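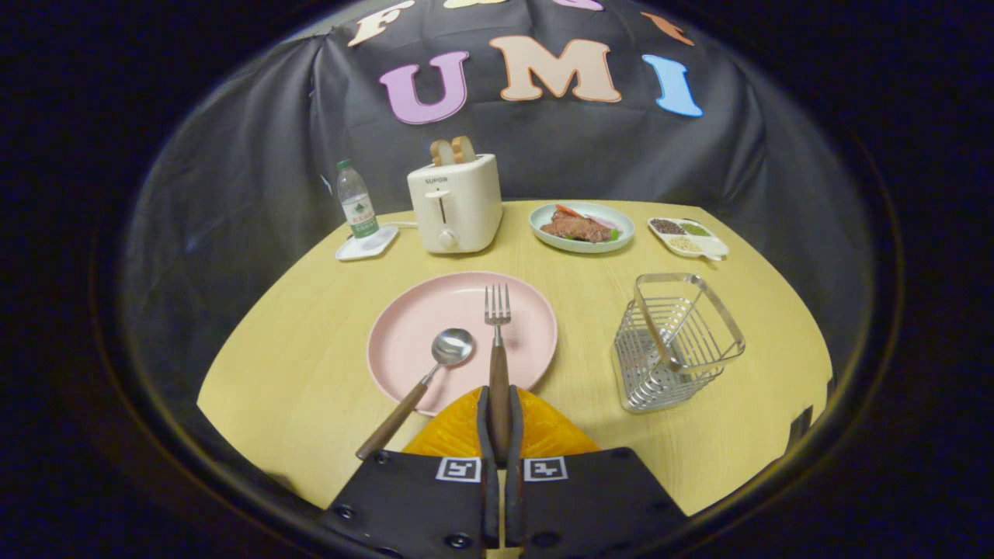 그림 1. 손잡이형 그리퍼로 포크를 잡은 모습. 아래는 분홍색 접시, 오른쪽은 철제 수저 바구니.

동아리 활동 > 로봇·자동화 > 학생 프로젝트 보고서

인쇄 | 이메일로 보내기

식탁 정리 동작 수집 프로젝트 결과 보고서
Drotix 로봇 동아리 Plornix 조

1. 목적
우리 조는 식사 후 식탁에서 수저를 집어 바구니로 옮기는 동작을 주제로 정했다. 팔 로봇을 바로 움직이지 않고, 사람이 그리퍼를 손에 들고 같은 동작을 반복해 시연 데이터를 모았다. 수집한 데이터로 동작 모델을 학습시키고, 성공률이 낮은 구간을 찾는 것까지를 이번 학기 범위로 했다.

2. 준비
작업대는 원형 나무 상판 테이블이고 뒤에는 검은 천을 쳤다. 물체는 포크, 숟가락, 분홍색 접시, 수저 바구니를 기본으로 하고 토스터, 생수병, 네 칸짜리 양념 그릇을 뒤쪽에 두었다. 포크와 숟가락은 둘 다 손잡이가 나무이고 머리 부분은 금속이다. 그리퍼 좌우 판에는 마커를 하나씩 붙여 손가락이 벌어진 폭을 계산하는 데 썼다. 기록과 분류에는 조에서 만든 프로그램 Ronideo를 사용했다.

3. 수집 방법
한 번의 시연은 그리퍼를 접시 앞에 두고 시작해 바구니에서 손가락을 벌리면 끝난다. 포크를 먼저 옮기고 숟가락을 나중에 옮겼다. 접시 위치와 수저 각도는 매번 바꾸었다. 8월 한 달 동안 1,040회를 기록했고, 검토 후 651회를 학습에 사용했다. 제외한 것은 대부분 마커 인식이 중간에 끊긴 경우였다. 손목을 많이 틀면 한쪽 마커를 읽지 못하는 일이 잦았다.

4. 결과
시험은 포크와 숟가락 각각 17회씩 했다. 포크는 14회, 숟가락은 9회 성공했다. 숟가락은 접시 테두리에 비스듬히 걸쳐 놓았을 때 손가락이 손잡이 밑으로 들어가지 못해 실패했다. 포크는 손잡이 아래쪽을 잡으면 들어 올릴 때 머리가 기울어 바구니 테두리에 부딪힌 적이 있다. 잡는 위치를 가운데 쪽으로 옮긴 뒤에는 같은 실패가 줄었다.

5. 남은 문제
금속 반사가 심한 시간대의 자료가 부족하다. 오후 4시 이후 기록을 늘릴 계획이다. 손가락 끝에 붙일 얇은 패드는 두께를 정하지 못해 다음 학기로 넘겼다. 접시를 함께 옮기는 동작은 시작하지 않았다.

인쇄 | 이메일로 보내기

관련 글
- Yammine 조 중간 보고서: 컵 뒤집기 동작
- 마커 인식 오류 정리
- Ronideo 사용법과 파일 이름 규칙
- 다음 학기 Drotix 조 편성 안내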